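Cullden Control Software: Set-up Guide
Section 6. Checking both arms and starting a planned run
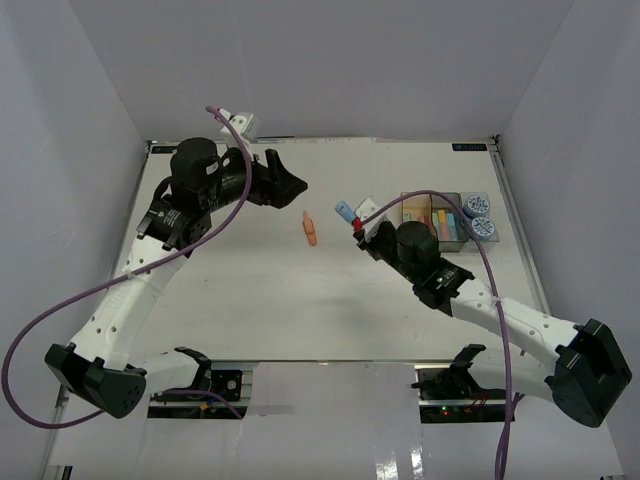 Use this section once the arms are bolted down and the network settings in Section 5 have been saved. You will need the workstation with Cullden installed, the Clilar perception module, and a clear view of the table. Keep the emergency stop within reach throughout.

CAUTION: The arms can move as soon as the controllers are enabled. Keep hands, sleeves and tools off the table from step 3 onwards.

6.1 Starting the controllers

1. Switch on the power supply for both arms and wait 30 seconds.
2. Open Cullden and choose Devices. The left and right arms should both be listed as Found. If only one is listed, close the program, check the network lead for the missing arm and start again.
3. Select both arms and press Enable.
4. Press Home. The left arm moves first, then the right.
5. Check that the joint readings have settled. A reading that keeps drifting means the arm needs the zeroing routine in Section 4.

Note: The software names left and right as seen by an operator standing at the near edge of the table. If the names are swapped, correct them under Devices > Assign. Do not swap the leads.

6.2 Checking the wrist cameras

1. Open the Clilar tab. Two live views appear side by side.
2. Move the left arm a little with the jog buttons and confirm that the left view changes. Repeat for the right.
3. Set the exposure to Fixed. Automatic exposure shifts when a gripper passes over a white surface, and pens and other thin items may then drop out of the object list.
4. Run Calibrate Wrist once for each arm. Each wrist turns through 90 degrees and back.

CAUTION: Camera cables must have enough slack for the full turn. Tie them to the forearm link, leave a loop at the elbow, and watch the cable during the first calibration. Press Stop if it pulls tight.

6.3 Setting the planning area

1. Choose Planner > Workspace and load the file for your table size.
2. Add a keep-out block for each box or tub that stays on the table. Make the block slightly taller than the real thing, and include any lids.
3. Leave the top of a storage box open in the model if the arm has to reach into it. Mark that face as Entry.
4. Set Arm Spacing to 90 mm. This is the smallest gap the planner will allow between the two grippers.
5. Press Save.

Note: Clilar does not turn see-through plastic into keep-out blocks. Clear or smoky containers have to be added by hand.

6.4 Running a pick and place plan

1. Open Plans and load Pen Sort.
2. Press Detect. Every loose item should have an outline and a direction arrow. For pens, the arrow points to the narrow end.
3. Drag any wrong arrow round to the correct direction.
4. Press Preview and watch the whole motion on screen.
5. Set the speed to Low and press Run.

If one arm is holding an item when a plan is stopped, the plan resumes from that grip. To let go of the item instead, support it from below with a soft tray, choose Grippers > Open and confirm. Run Detect again before continuing.

If the planner reports No Path, look first at the keep-out blocks near the target. Overlapping blocks are the usual cause. Error codes are listed in Section 9.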